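Notes for the road safety evening, Clistaton library, 3 July 2019

Okay, mic check, say hi, remind people there's coffee at the back. Then start with the bend.

Most of you drove here on the Storville road, so you know the one I mean. You come down past the feed store, the limit drops to 35, and the road swings left a lot harder than it looks. We've had seven crashes there since November. Three of them put somebody in the hospital, and two of those happened before breakfast, with a driver heading home from a night shift at the Clivton plant. (Pause here. People will want to murmur.) 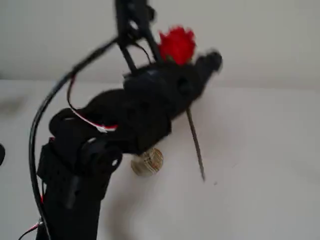

Tired driving is the part I want to spend time on, so don't let me wander off into potholes. I drove nights for years and I know what it's like to pull into your own driveway and not remember the last few miles. You don't feel yourself go. Your head dips, you jerk it back up, and everything outside has gone soft and smeary, like the gripper end of that black arm on the slide. At 60 miles an hour you cover almost 90 feet in one second - ask the room to guess that one first, they always guess low.

Next bit, what we're asking the county for. Rumble strips on both edges, starting well before the curve. A bigger warning sign, with lights. And a proper pull-off at Gentile Lane where you can stop and shut your eyes without a truck honking at you.

Then what we can do ourselves. Ride shares from the plant. A phone call before you set off. If you've been yawning since the parking lot, stay in the parking lot! Twenty minutes with the seat back is fine, your family would sooner have you late.
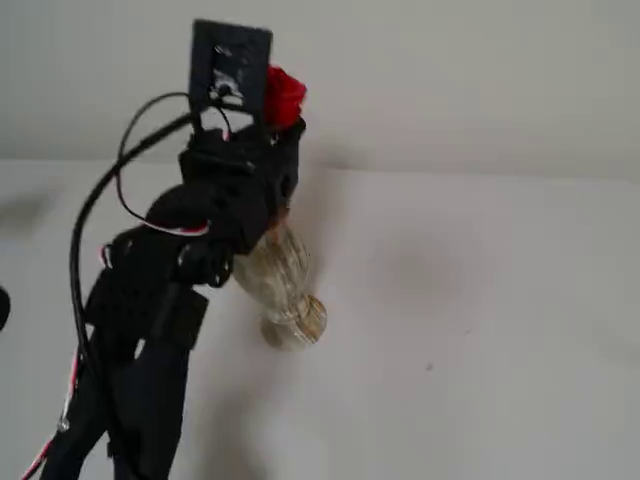

Dolores wrote back when I sent the draft around and said rumble strips are all well and good, but she lives right by that curve and she'll be hearing them all night long. Fair point, so read it out and ask who else lives close by. I don't have a great answer yet. Maybe they can start farther up the hill, away from the houses.

Questions, then the sign-up sheet for the ride share. Leave the petition by the door.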